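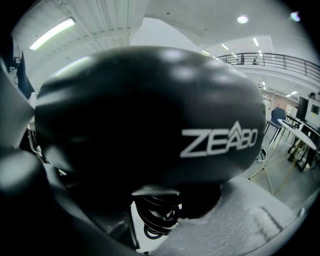
Vue de la caméra de préhension. Coque « ZEABO » au premier plan, mezzanine derrière.

Publié le 2025-03-28 par Jiahui Xia

Repris la calibration fisheye depuis zéro. Pour mémoire, celle de septembre avait été déclarée « définitive » dans le message de commit, ce qui aurait dû nous alerter.

Le symptôme, pour Yutong qui n'était pas là ce matin : la localisation visuelle de Prora tient très bien tant qu'on reste au centre de l'image, puis la trajectoire se met à dériver dès que les points suivis passent vers le bord. Le balcon est le meilleur juge. Sa rambarde est droite dans la vie, courbe dans l'image brute, et une fois redressée par nos coefficients elle devient courbe dans l'autre sens. Idem pour le long tube fluorescent en haut à gauche. On a donc un modèle qui corrige trop, avec beaucoup d'assurance.

Premier suspect : le masque statique. La coque noire mange le milieu de l'image, et le détecteur adore les lettres blanches. Contraste superbe, coins bien nets, surtout la pointe du A. Sur la séquence de test, 1 141 points retenus sur le logo et les reflets de la coque. Comme la coque suit la caméra, ces points ne bougent jamais, et l'estimateur en conclut très logiquement que nous non plus. Il a voté l'immobilité à la majorité pendant toute la séquence.

J'ai donc refait le masque à la main : coque, câble spiralé, bras et doigt à gauche, pad gris en bas à droite. J'ai laissé une marge du côté du pad, la limite avec la coque est une ombre molle et le seuillage automatique la place où ça l'arrange. Le cercle noir du bord est exclu aussi, avec 9 pixels de rabe vers l'intérieur.

Deuxième suspect, le modèle lui-même. Kornico part en polynôme à 4 coefficients, mais le chargeur de Lü lisait le fichier dans l'ordre inverse. Pas d'erreur, pas d'avertissement, quatre nombres sont quatre nombres. Corrigé, et j'ai ajouté des noms de champs au YAML. Yutong réclamait ça depuis l'automne - je note ici qu'elle avait raison, elle pourra l'imprimer.

Résultats après les deux corrections, même séquence :
- masque seul : la dérive baisse nettement, mais la rambarde reste tordue ;
- coefficients seuls : rambarde droite, estimateur toujours convaincu d'être à l'arrêt ;
- les deux : erreur de fin de boucle divisée par presque 4.

Reste un défaut que je ne m'explique pas. À partir de l'image 41, la pose saute d'un cran en lacet puis revient. Je soupçonne les plafonniers : les trois petits rectangles alignés se ressemblent beaucoup, et l'appariement a l'air de les décaler d'un. Le câble jaune au sol donne au contraire des points à peu près corrects, ce qui est vexant vu le temps passé sur le réglage du plafond. Les deux silhouettes derrière la rambarde sont trop petites pour peser dans le calcul, je n'ai pas cherché plus loin.

À faire :
- rejouer la séquence Brillesholm avec le nouveau masque (Yutong, si le serveur veut bien) ;
- tester un ratio d'appariement plus sévère dans la moitié haute de l'image ;
- faire échouer Lü bruyamment quand un champ manque dans le YAML ;
- renommer calib_final_v2_ok.yaml. Je prends les propositions, sauf « final ».

Branche poussée, pas fusionnée. Yutong, regarde surtout le masque côté bras, j'ai peut-être rogné trop large et on perd des points utiles dans le haut à gauche.

Ce site utilise des cookies pour mesurer l'audience. En poursuivant votre navigation, vous acceptez leur utilisation. Accepter Refuser Paramétrer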